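Cold wax medium

Cold wax medium is a soft paste used by painters to thicken oil colour and give it a matt surface. It is made from beeswax, a solvent and, in most recipes, a small amount of resin. Unlike encaustic, it is worked at room temperature and needs no heated palette. The paste is mixed into oil paint with a palette knife, usually in equal parts, and spread over a rigid support.

Composition

The beeswax is melted gently, taken off the heat and combined with the solvent, then stirred until it sets to the thickness of soft butter. Bleached wax gives a near-white paste, while unbleached wax adds a yellow cast that shows in pale mixtures. Resin hardens the dried film and raises its sheen. The Sesterus recipe, taught in many evening classes, leaves the resin out and gives a softer film that marks easily.
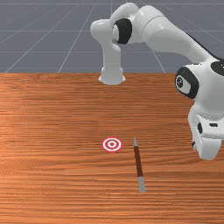 Rendered view of a wooden tabletop with a small bullseye target.

Supports

Wax films crack when bent, so stretched canvas is seldom used. Wooden panels are the usual choice, sealed with size and then given two or more coats of an absorbent ground. Heavy paper of 300 gsm may be used for studies if it is later glued to a board. The Grurkach panel, a braced board with a sanded face, was developed for large work in this medium.
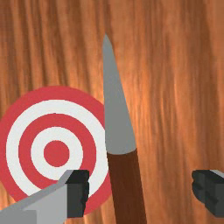

Application

Paint is laid down with knives, squeegees and brayers; brushes clog quickly and are kept for small passages. Thin layers become touch dry in a few days, but thick ones may stay soft for weeks. Later layers can be scraped, scored or dissolved with a little solvent to show the colours beneath. Dry pigment, ash and fine sand are sometimes pressed into the surface - a practice that calls for a dust mask.

Too much wax weakens the film. Teachers commonly advise that the medium should make up no more than half of the mixture unless an alkyd is added. 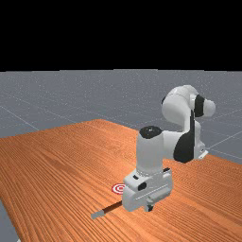

Department of Painting Materials, Lulell School of Art

Finishing and care

A finished work is left to cure before it is buffed with a lint-free cloth, which brings up a low shine. Varnish is rarely applied, as its solvent may disturb the wax. Works on panel are hung unglazed in a float frame, away from radiators and direct sun. Surface dust is removed with a soft dry brush.

Safety

The solvent in the paste evaporates as the paint dries, and the room must be aired throughout. Cold wax should never be heated on an encaustic palette, as the vapour can catch fire. Used rags are stored in a lidded metal bin.
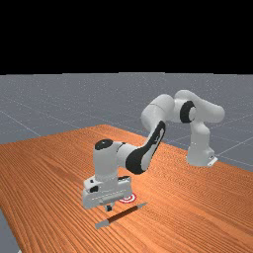 Tan, Technical Editor

See also: encaustic; oil painting; impasto; painting grounds.

Last revised 07/11/2025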